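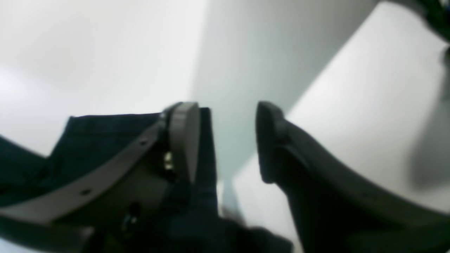
Washing dark cotton shirts before the first wear
Posted by Yamila Figueroa, 11th August

I bought 2 work shirts from Plorard in May and the colour still comes off on my hands when I fold them. They are a dark navy like the fabric in the photo, so any pale fluff shows up as well. I wash at 20 degrees with ordinary liquid. Is there a way to stop the dye coming out, or do I just keep washing them on their own?

Genowefa Czerwiński
Keep them on their own until the rinse water looks clear. Turn them inside out, do the buttons up and use less liquid than it says on the bottle. My machine is an old Eren and the short cold wash is fine for this. Dry them out of the sun. For the fluff, don't put towels in with them.

Shuzhen Yuan
vinegar

Xiaoyan Liang
Vinegar did nothing for mine. I put a colour catcher sheet in each time and stopped worrying. If it still rubs off after a few more washes I would take them back to the shop.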